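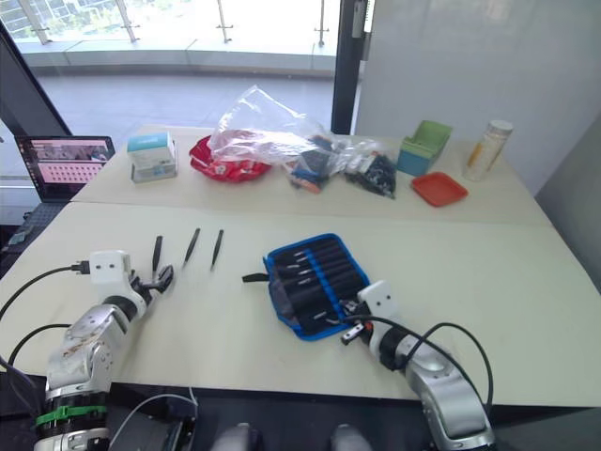
Small tools have a way of taking over my life, and this page is the result. I build model ships (slowly!) and fix the odd clock or pair of glasses in between, and every so often I get more excited about the things I build with than about the thing I'm building. So welcome to the tweezers-and-tool-roll page of the Lullov bench gallery, which has been promised since January and is finally going up. The three dark tweezers all point the same way, down toward the left, and if you've ever grabbed a pair by the wrong end with glue on your fingers you'll know why I'm so fond of that. Next to them is the tool roll, open, with the blue zipper edge and a row of black handles tucked into elastic.

I've kept the notes short where I could. Some of them got away from me.

Tweezers, spaced out

Spacing is everything. Put tweezers in a pile and they hook into each other, and then you pick up two and drop one on its tips, and that's the end of those tips. A hand's width between pairs is nice if you have the table for it. I'll settle for a gap I can get two fingers into.

Dark tweezers on a light table

I used to work on a green cutting mat and I could lose a pair of tweezers on it for an entire evening. A pale cream top is so much better for anything dark and skinny. The flip side is that ivory-colored parts vanish completely, and for those I slide a sheet of dark blue cardstock under whatever I'm doing. Construction paper works too but it sheds fuzz, and fuzz gets in the paint.

A word on tips

Sharp tips for brass, blunt tips for decals, and bent tips for getting at things you should have glued on an hour earlier. My first ever pair came out of a bathroom cabinet and I still use it for stirring. If you only want to buy one good pair, buy straight ones with a fine point and keep the little plastic cap they come with. I threw my cap away the first day and regretted it by the weekend.

Checking that they close

Hold them up to a window and squeeze gently. The tips should meet first and the light should disappear from the end upward. If you see daylight at the very tip while the middle is touching, they've been dropped or somebody has used them to open a paint can (me, it was me). You can sometimes bring them back with a few strokes on a fine stone, both tips held together, going very lightly.

The roll, open

Blue edging, black inside, and elastic loops to keep everything in a row. I love an open roll on the table. It's like having a tiny drawer that comes to you. The handles all being black looks very smart and is also a pain, as you have to look at the business end to know what you're picking up. I've gone back and forth on dabs of colored nail polish on the handle ends and I've currently landed on yes for the ones I use daily and no for everything else.

Elastic loops

These loosen. They just do. A loop that held a handle snugly last summer will let it slide out when you tip the case, usually over the one part of the floor with a heating vent in it. When a loop gets tired I fold a tiny pleat into it and put in two or three stitches with buttonhole thread, and it's good for another long stretch. Don't glue it. Glued elastic goes stiff and cracks, and you'll be picking crumbs of it off your tools for weeks.

About that short black strap

I'm a tucker. The strap on my own first roll used to lie out on the table and I'd catch it with my sleeve over and over, taking the whole roll with it, until I started folding it under before sitting down. Other people seem to leave theirs out forever and never have a problem. Maybe they have neater sleeves.

Zippers

Run a pencil tip along both sides of the teeth once in a while. The graphite makes them glide and it doesn't attract dust like oil does. If there's superglue on the zipper, well, I have no tip for you, I bought a new roll.

Two tables instead of one

This is the setup I'd recommend to everybody with the room. Push two tables together, keep the back one for packages and containers, and leave the front one for working. I resisted for ages because it felt greedy. Then I tried it on a Sunday while the dining table was free and I haven't worked on a single table since. Your supplies are within reach but they can't creep forward onto the project, or at least when they do you can see them crossing the border.

The seam

And there is a border! Wherever two tables meet there's a little seam, and little seams eat little parts. I lost a brass anchor in mine for most of a month. If you work with anything smaller than a grain of rice, run a strip of low-tack tape down the join. Press it with the back of a spoon so it sits flat, and swap it when the edges start to pick up dirt.

What the tweezers are for, part one

My current build is the Zedton harbor tug, and the box says 1,322 parts. I believed that number was a misprint until I opened the bags. A lot of those are deck planks, which you can do with your fingers and a bit of patience, and then there are the railings. The railing posts alone come to 86, every one of them looks exactly like an eyelash, and every one of them has to go in a hole I can only see when the lamp is low and to the side. Fingers are no help at all. Fine straight tweezers, a dot of glue on a pin, and no coffee beforehand.

What the tweezers are for, part two

Decals. Slide the backing paper away with one pair while you steady the decal with the other, and do not use the sharp ones, please, I have poked a hole straight through a ship's name and had to pretend it was weathering. Dip the tips in the water first so the decal doesn't cling to them.

Cleaning up the tips

A cotton swab and a little nail polish remover gets most glue off metal tips. Do it at the end of every session and it takes no time. Leave it for a week and you'll be scraping. If yours have a dark coating, try a spot near the back end first — I took the color clean off an old Bristach pair by being too enthusiastic, and now they look like they've been through a fire. They still close perfectly, so they stay.

Storing them when you're finished

I've tried a mug (no), a magnet strip (they turn magnetic and then every tiny screw in the house follows them home), and a block of foam with slits cut in it. The foam wins. Cut the slits with a fresh blade and make them shallower than you think you need. Tips up if you're the only one at the bench, tips down if there are children or a curious cat around.

Where I shop

People ask, so: most of my stuff comes from Chauke Hobby & Hardware, from the bins at the back by the paint rack. Go in the morning if you want to try things in your hand before you buy, because afternoons get busy. Try every pair in the bin. Two that look identical can feel completely different when you squeeze them, and the soft ones are much kinder to your hand on a long evening. Mine starts to cramp around the third row of railing.

Rolls versus boxes

I know plenty of you are box people and I respect it. A box protects better, stacks better, and doesn't care if you knock it. But I like seeing a whole row at once, handles one way and tips the other, and noticing right away when there's a gap where something ought to be. With a box I only find out I've left the good knife in the kitchen when I'm already sitting down with glue on a part.

If you buy a roll, a few things to look at: loops that are sewn down on both sides of each pocket, a zipper that goes all the way around without snagging at the corners, and a lining dark enough that silver tips show up against it. I wouldn't pay extra for one with the tools included unless you need most of what's inside. You'll end up swapping half of them for your own favorites anyway.

Coming next

Paint brushes, I think, and then clamps. I have far too many clamps. The tug should get its own page once the railings are in, and after that there are up to 3 coats of red to go on the hull, depending on how the first one behaves. If you've got a better way to keep parts out of a table seam than tape, write to me through the Lullov contact page, I'd really like to hear it.

Back to the gallery index
Older: glue bottles and the lids that no longer fit them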